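Hjaltested Bin Picking Cell: Progress Report to the Fostix Equipment Fund
Thursday, May 7, 2020 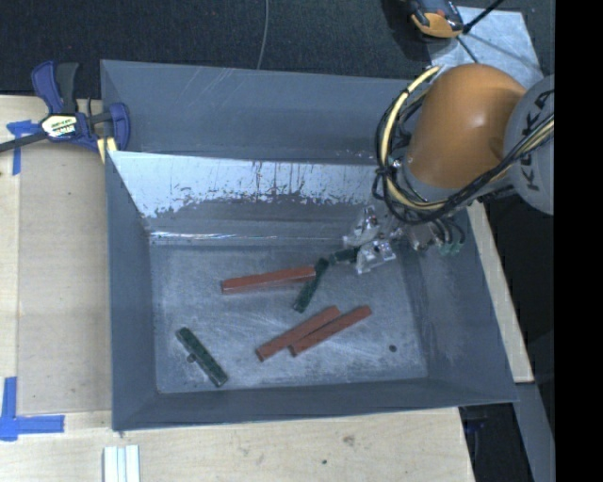 We are very happy with where the project stands, and most of this report is about money, so let me start there. The arm was our largest expense and it came in on budget. The cabling and fittings cost a bit more than we had planned, but we covered that by building the tables ourselves (a fun couple of afternoons!) and holding off on new clamps.

The part of the plan that has changed is the gripper line. We had asked for one set of soft fingers for the whole grant period. They wear faster than we guessed, and we would now like to keep 2 spare sets on the shelf. Olelora has quoted us a delivery time of 30 days, so a worn finger with no spare could cost us a month of work. I would much rather spend a little early!

We also got quotes from 3 suppliers for a depth camera. Brenlow's is my favorite. It isn't the cheapest, but the price includes the mount and the calibration plate, and we can return it if shiny metal bins give it trouble. Metal bins are what our partners use, so that matters a lot to us.

Still open:
Approval to move the unspent travel money to gripper spares
A decision on the camera
Safety fencing, which we would like to order before October

The team is learning a great deal from this cell and I'd love to show it to you on a call. The updated budget sheet is attached.

Eyvindur Kjærgaard
Project lead, Hjaltested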